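How to Set Up and Record with Hand-Held Grippers on Site

These are the working rules we use at Ondby when two people go out to record pick-up and tidy-up tasks in homes, shops and storerooms. They cover the hand-held grippers with marker cubes. Read them once before your first day and keep a copy on your phone.

Before you leave

Charge both grippers and the head camera overnight. Check that the marker squares on each cube are clean and flat. A lifted corner or a greasy thumbprint is enough to lose tracking, so wipe them with a dry cloth and replace any square that is scratched.

Open and close the fingers 2 times on each side. They should move freely and meet evenly at the tips. If the pads have started to peel, swap the gripper and tag the old one for repair.

On arrival

Walk the space with the owner first. Ask what may be moved, what may be thrown out and what must be left alone. Write this on the site sheet. Letters, screens showing names and family photos should be turned over or taken out of the room.

Next, look at the floor. Extension cords and charger leads are the most common trip hazard, and you will be looking down at your hands for most of the day. Run leads along the wall where you can. Tape down any that have to cross a walkway.

Wear closed shoes with a flat sole. Push your sleeves back so that the cuffs stay clear of the grippers.

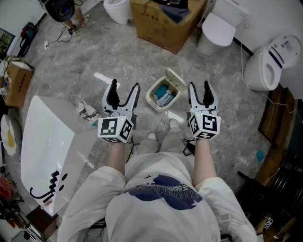 Start each take with both grippers held out in front of you, fingers open, and the cubes in view of the head camera. Hold still for a slow count of 2, then begin. Finish the same way. Editors use these holds to line up the two sides, and a take without them goes in the reject folder.

While recording

Keep the cables hanging free below your wrists. Move at normal speed – faster work blurs the markers. If you drop something, pick it up with the gripper and carry on.

Your partner stays out of your reach and does not hand you things during a take. If either of you says "stop," both of you stop.

Do not pick up glass, blades, medicine or anything leaking. Mark the spot and tell the owner.

After each block

Save the files under the site name and task number, such as Rina 883. Note any missed grasps. The folder limit is 2000 takes; start a new folder before you reach it.

Changes since May: the Zudness checklist has been dropped and the Katiyar form is now used for all sites. Send questions to Laine Ozoliņš.

Last updated 01/07/2026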